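日曜日　箱に入れれば片付くという説について

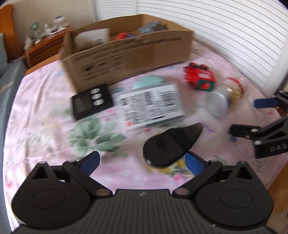 午後4時ごろのベッドの上。ピンクの花柄シーツと、問題の段ボール箱。

片付けの本を読んだ。正確には、Prastierという収納用品の店が配っている小冊子を読んだ。表紙に「迷ったら、まず箱へ」と書いてある。箱を売っている店が箱に入れろと言うのだから、そりゃそうだろうと思う。思うのだが、先週から床にあるものをまたぐ生活に嫌気がさしていたので、一度だけ言うとおりにしてみることにした。

小冊子の手順はこうだ。平らで広い場所に全部出す。使うもの、使わないもの、わからないものに分ける。わからないものを箱に入れて日付を書き、しばらくしまう。うちで平らで広い場所といえばベッドしかない。つまり終わらなければ寝る場所がない。背水の陣といえば聞こえはいいが、単に部屋が狭い。

箱は買わなかった。Prastierの専用ボックスは4個組で3000円する。段ボールに3000円。玄関に立てかけてあった細長い茶色の箱で十分である。横に取り扱いの記号が三つ並んでいて、テープの跡のようなところもあるが、物が入ればそれでいい。

最初に入れたのは、いちばん場所を取っていた白っぽい円筒形の容器だった。立てると上にはみ出すので、左の端に寝かせた。これで箱のいいところがだいぶ埋まった。使うのか使わないのかと聞かれたら、使うような気がする。使うような気がするものは「使う」なのか「わからない」なのか、小冊子には載っていない。こういう肝心なところを書かないのが、この手の冊子の信用できないところだ。

それから赤いものと紺色のものを真ん中に、くしゃくしゃの灰色のビニールみたいなかたまりを右に押し込んだ。このかたまりは捨ててもよかった。だが捨てる袋を探すより箱のほうが近い。箱というのは要するに、捨てるのを先延ばしにする装置ではないかという疑いが、ここで少し強くなった。

黒い機械。銀色っぽい楕円のボタンが縦に三つ、画面は真っ暗なまま。説明書がどこかにあるはずで、そのどこかがわからないから今日こんなことをしている。ひとまず箱の前に置いた。小冊子には「手に取って10秒で決める」とある。10秒で決められる人は最初から散らかさないと思う。私は10秒のあいだ、ボタンの形を眺めていた。

白いラベルの平たい包み。字がびっしり書いてある。あんなに細かい字を刷るくらいなら、大きく一言「何であるか」を書いてほしい。去年Trosleyの通販でまとめ買いをしたときの残りだろうと踏んでいるが、自信はない。開けたら負けのような気がして、開けずに置いた。後ろに薄緑の丸いものが転がっている。これも保留。保留ばかりである。

赤いおもちゃの乗り物は、右のほうで横倒しになったままだ。汽車のような形で、黒い車輪の真ん中だけが赤い。Sevodwoodの蚤の市で買ったと私は記憶しているのだが、母は電話で、昔からうちにあったと言い張る。どちらでもいい。どちらでもいいが、蚤の市だったはずだ。小冊子の分類でいけば、大人が一人で暮らす部屋のおもちゃは「使わない」に決まっている。でも「使わない」と「いらない」は別だろう。そこを一緒にして話を進めるから、こっちは素直に従えない。

かかった時間は40分。小冊子には「40分でお部屋が変わる」とあった。変わったといえば変わった。床が見えて、かわりにベッドが見えなくなった。物の総量は一つも減っていない。窓のシャッターのそばまで箱が寄っていて、このままだと朝の開け閉めのたびに邪魔になる。

夜になって、Štěpánekのスープを温めて食べながら、もう一度小冊子を読み返した。最後のページに「箱に入れたものは、半年開けなければ手放しましょう」とある。半年後の自分が中身を見ずに手放すとは、とても信じられない。開けて、懐かしがって、全部出して、またベッドに並べるに決まっている。

一応、日付を書くためのペンを探した。ない。たぶん箱の底だ。掘り返すのも癪なので、今日は書かないことにした。箱はこのあと床に下ろす。黒い機械と平たい包みは枕元の棚に移す。それは片付けとは言わない、移動だ、と自分でもわかっている。

汽車は棚の端に置くつもり。シーツは明日替える。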